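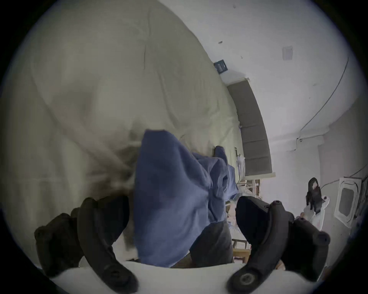 Dhanial D2 Hand-Held Gripper: Setup and Care

By the Bellia product desk, Drirkville
Updated in August

The D2 is a gripper which the operator carries in the hand. It has two curved fingers in black, with rubberized skin and padded inner faces, and a wide camera that looks out over them. Most of our customers use it for soft goods on beds and tables: towels, clothes, covers. Cloth is harder for a gripper than a box, and the condition of the pads decides very much how well it folds between the fingers.

What is in the case

The gripper with fingers mounted, one spare pair of inner pads, 2 hex keys, a lens cloth and a charging lead. The lead is 3 meters long. Weight of the case when packed is not more than a small suitcase and it can go as hand luggage with most carriers, but please ask them before.

First setup

Put the gripper on a flat table with the fingers open. Check that both fingers move freely and that they meet in the middle when you close the handle slowly. If one finger arrives before the other, loosen the round fitting at the base of the slower finger, bring it to the same height and tighten again. Use only the short key. With the long one it is easy to damage the thread.

After this, close the fingers on a single layer of thin cotton and pull lightly. The cotton should stay. If it slides out from one side only, the pads are not parallel and the alignment must be repeated.

The camera has no focus to adjust. Both finger tips must be seen in the live view, left and right at equal distance from the center. Dark corners in the view are normal with this lens.

Regular care

Wipe the pads every day with a damp cloth without soap. Lint collects in the grooves between the segments, and duvets and new towels are the worst for this. A soft toothbrush takes it out. Let the pads dry open.

Every Thursday, or after 12 hours of work, check the screws at the base of both fingers. Do not put oil on them.

Change of pads

Pads are sold in pairs under part number 248 and must be changed in pairs. Pull the old pad from the tip downward, clean the finger, and press the new one from the base up until the last segment sits flat. Then do the cotton test again.

Repairs

Finger joints and the camera are repaired only in our Suvarora workshop. Please remove the pads before sending.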